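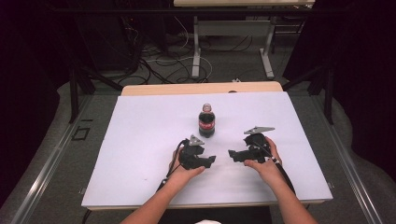 4. Storing and serving bottled drinks

This section covers loading the Skovus under-counter drinks cooler for the first time, setting the shelf temperatures and keeping opened bottles in good order. Fit the cooler and level its feet as described in section 3 before you go on.

4.1 Before loading

1. Leave the cooler standing upright and switched off for four hours after delivery.
2. Wipe the inside with warm water and a little washing-up liquid. Dry it with a soft cloth.
3. Plug in and set the dial to 3. The green light comes on at the back of the top panel.
4. Close the door and let the cooler run empty overnight.

Note: A faint smell of plastic on the first day is normal. It goes once the door has been opened a few times.

4.2 Shelf heights

The cooler has three wire shelves and one fixed floor tray. The clear height under each shelf depends on which pair of runners you use.

Lower runners: 256 mm
Upper runners: 318 mm

Most half-litre bottles fit on the lower runners. Larger bottles need the upper runners, and you will have to take out the shelf above. Measure the tallest bottle with its cap on before moving anything.

Caution: Do not force a shelf. If it sticks, lift the front edge slightly and pull towards you.

4.3 Loading

1. Put the heaviest bottles on the floor tray.
2. Stand fizzy drinks upright. Still water and juice may be laid flat if the cap is sound.
3. Leave a finger's width between the bottles and the back wall.
4. Turn the labels to the front.
5. Shut the door until the seal grips all the way round.

Do not load more than half the shelves at once with drinks at room temperature. A full load takes nearly 295 minutes to chill on setting 3, and longer in July or in a warm kitchen. Turning the dial up to 6 does not speed this up by much and may freeze the bottles nearest the fan.

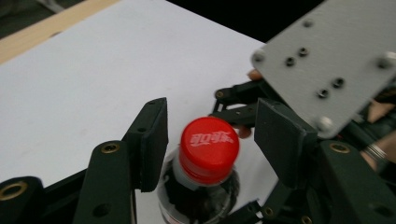
4.4 Opened bottles

Screw the cap down firmly each time and put the bottle back straight away. Fizzy drinks keep best in the door rack, where they are not knocked by other bottles. Squeezing the air out before closing does not help them keep their fizz.

If a bottle has been shaken or dropped, leave it in the cooler for an hour. Then open it over a sink, a quarter turn at a time.

Warning: Never put fizzy drinks in the ice box. Bottles and cans can burst.

4.5 Drip tray and cleaning

Spilt cola dries to a sticky film that blocks the drain hole. Once a month:

1. Switch off at the wall.
2. Slide out the drip tray (part 95) and empty it.
3. Clear the drain hole with the plastic pin clipped inside the door.
4. Rinse the tray, dry it and push it back until it clicks.

Replacement trays and pins can be ordered from Gorkow spares. Give the part number and the letter on the rating plate; trays for model B are wider and will not fit model A.

For moving the door hinge to the other side, see section 5.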